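Posted in: Shop Talk > Equipment & Automation > Buying Advice

Gripper budget for handling waxy blocks, what am I missing?

gutach_isla
Hi all, I run the packing side of a small outfit and I've got until the end of June to put in a number for a bench cell. Small arm, two-finger gripper, stand, guarding. We've got 11 different molded shapes to pick up, most of them soft enough to scuff if you look at them wrong. Trevaskis quoted me for the arm with one gripper included. Do I budget for a second gripper now or wait?

merrick_d
Second gripper now. You'll be down a whole shift the first time a finger cracks and the new one is in a truck somewhere.

KasunC
Disagree with merrick_d! Buy spare fingers and a bag of screws and skip the whole second unit. We've had ours 19 months and the only thing we ever replaced was fingers. Put the money into fixtures (and a decent table, please, ours wobbled for weeks).

merrick_d
Sure, and the day the linkage goes you can pick up blocks with your bag of screws.

KasunC
lol fair. Still wouldn't spend it.

forough_h
Before either of those, get a hand-held gripper with the same style of fingers and try your shapes by hand. Way cheaper than finding out after the arm is bolted down. I've been doing this on a wood tabletop between other jobs and it has already changed my list. The grooved ones are what I'd worry about, the kind with two long channels down the face. I was all set to pay for custom fingers to fit the channels, then tried plain ones on the long sides and crossed the custom set off for now.

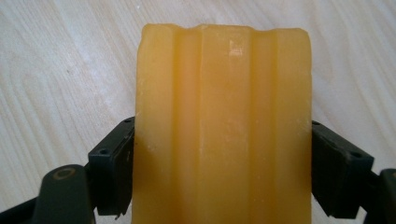
I'd still put a line in for soft pads, mind you. Irnier sells them by the sheet and you can cut your own. My worry with bare plastic on anything waxy is marks, and I haven't run enough pieces to say either way. Ask for the pads and the finger drawings in the same quote, they're slow if you ask twice.

gutach_isla
Oh that's really useful, thank you. Did you try gripping anywhere other than the sides? Some of ours have pretty rough top ends.

forough_h
Not seriously. I wouldn't count on a rough end for a repeatable grip, so sides only in my plan.

KasunC
See, fingers and pads. Told you.

merrick_d
She still needs a spare gripper.

gutach_isla
Ok, I'm putting in 2 sets of fingers, pads, and the second gripper as an optional line so the boss can strike it out himself. Going to spend Sunday going through the shapes by hand and I'll post what I end up with.

Last updated: June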